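Household chore automation

Household chore automation is the use of general-purpose robots for cleaning, tidying and putting things away in homes. Single-task machines (floor vacuums, lawn mowers) are sold widely. Machines that do several chores in one room are not, as of March 22, 2020.

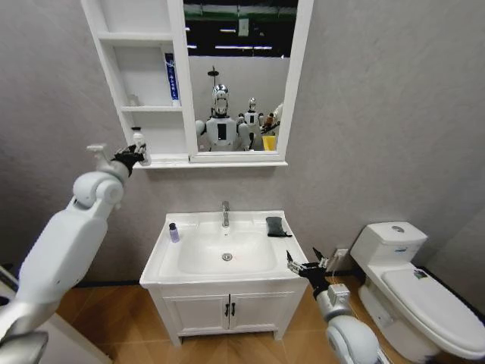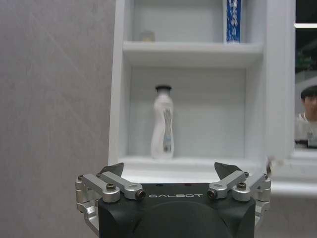
Bathroom tidying is one of the harder test chores. Small room, hard fixtures, lots of slippery plastic. The usual task is returning toiletries to a shelf, and it splits into finding the item, gripping it, and placing it upright without knocking its neighbors. White on white is a known problem. A white bottle on a white shelf gives a vision system little edge to work with, and a mirror beside the shelf adds a second, false room. Hand type matters too. Fingered hands can wrap around a pump bottle, two-finger grippers have to pinch it and need a clear approach from the front.

Results so far are mixed. In the Husturov trials, run by Judit Barta and Witold Krawczyk, 284 shelf placements were attempted and 105 finished with no human help. Most failures were tipped bottles. Wiping a basin was tried in August and dropped, cloth handling was to slow.

Shop-floor work is further along. Parts arrive in known positions and the lighting dosen't change. The Brandatau line handles 2,000 cartons a shift with one attendant.

Open questions: wet surfaces, laundry, anything involving children or pets. Oliwia Szewczyk argues for 100 unassisted runs in a row before a chore counts as done. No agreed standard yet.

Categories: Home automation | Service robots | Articles needing more references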